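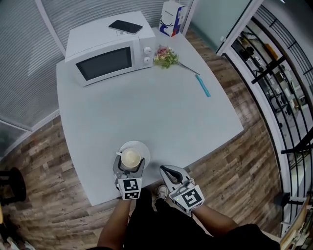 According to a reader who signs off as Bestier, I'm being precious about all this. Start and stop wherever you like, the comment went, the model will sort it out, and why would anyone need a written rule for picking up a cup?

Well, Bestier, I've been chewing on that since breakfast and I think you're half right. Some of the rules I've worked under were silly. We once had one about sleeve colour that lasted a whole winter and I never did find out who wanted it. But the cup rule I'll defend, and you've given me an excuse to write up the rest, so thanks!

For anyone new here, I do demonstration work with hand-held grippers, mostly kitchen and household stuff, out of a place in Gridetville. Kinness is what we call our house standard (it was the name of the folder it first lived in, and it stuck). It started out as one page and it's now 9, and I have opinions on most of them.

The cup rule goes like this. Before you touch a cup, both grippers are open and both markers are facing up. Close on the sides of the cup, never on the rim, and never with one finger inside. If there's a spoon in it, the spoon stays in unless the task says otherwise. Lift after the fingers have stopped moving. That last bit is the one everybody fudges, me included, because with your own hand you're already lifting while you're grabbing. Do it that way with a gripper and you get a little skid across the saucer, and then somebody downstream has to decide if the skid was part of the job.

Next up, the idle hand. This is my favourite and I'd put it in bold if I knew how to make this blog do bold. The hand that isn't working stays open and well clear of the table edge. It doesn't hover over the next object. I used to hover constantly! You finish with the left and the right is already creeping toward the flowers or the toothbrush or whatever's on the list, and when you watch it back you can't tell which hand was meant to be doing the task. Kinness says park it, and I park it.

Then there's clutter. I got into quite a long back-and-forth over this one with the Panagiotou crew, who run a similar setup and like a bare table. One object, one target, done. I can see the appeal, and resets are certainly faster. But my kitchen at home has never once looked like that. There's a phone on top of the microwave and a shopping bag shoved in the corner, same as in yours, I'd bet. Our rule is that things not in the task stay put for the whole run, and if you bump one you say so in the log and carry on. You don't tidy it back halfway through. It took me ages to stop doing that, my mum raised me to straighten things.

Speaking of the log. Last October I went back through my own entries, all 1,423 of them, with a pot of coffee and a lot of regret. I was looking for runs where I'd left the notes field blank, and there were 97. Most were probably perfectly fine. I just can't tell you that, and neither can anyone else, so out they went. Now I write something every time, even if it's only "ok".

Where I'd agree with Bestier is on timing. We had a line in there giving you 3 seconds of stillness at each end of a run, and I argued for ages that it should be one. People get bored standing still and they start to fidget, and the fidget is worse than the short pause would have been. I lost that argument. It's still 3, and I still count them under my breath like I'm playing hide and seek.

Oh, and trim your runs at the end of the day while you still remember them. Not an official rule, but I keep lobbying.

Next post will be drawers, if I can get my notes in order. If your shop does the idle hand differently, leave me a comment, I'd love to hear how you've worded it.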